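Recorded Sound and Its Stories: handout for session 4
Revised 1/10/19

Topic: live albums, and how far we should believe them.

Read this before the seminar. Bring your listening notes on the Povon club tape and the Jandetti LP.

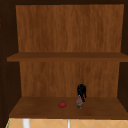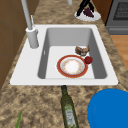
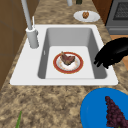 Rendered kitchen interiors: cabinet, sink, and the sink with a plate in it.

1. The claim on the sleeve
The Jandetti sleeve says "one night, no overdubs". Treat this as advertising until you have a reason to do otherwise. The Zendska reissue booklet repeats the line and gives no source for it. Two sleeves saying the same thing is still one claim.

2. What the tapes show
The log for the Povon residency lists 236 reels. Only 103 have a date. The LP is made up of songs from at least four of the undated ones, so "one night" can't be checked from the log, whatever the booklet tells you. Listen to the crowd between tracks two and three on side A. The room gets bigger. Rooms don't usually do that.

3. Applause
Both sides open with a burst of clapping, and I hear the same whistle in each. Some of you will say that a keen fan could whistle the same way twice. Fine, but then explain why the cough comes after it both times.

4. The "lost" set
Collectors make large claims for the Su recording, a February show said to run 90 minutes. The copy in circulation does run 90 minutes, but so does a C90 cassette when you fill both sides. The last two songs are clearly from another source: the piano is nearly a semitone sharp and the bass has gone missing. Why do reviewers keep calling it complete? My guess is that they were sent the same press sheet.

5. Does it matter?
Perhaps less than collectors think. A patched record can be a very good one, and side B of the Jandetti is the best slow blues playing in this course. I object to the sleeve, and to writers who copy it out as history.

For next time
Pick one live record you like. Write a page on what the notes claim and what you can hear for yourself, keeping the two apart. "It feels authentic" will get no marks. Give timings for anything you want me to listen to, and say which pressing you used.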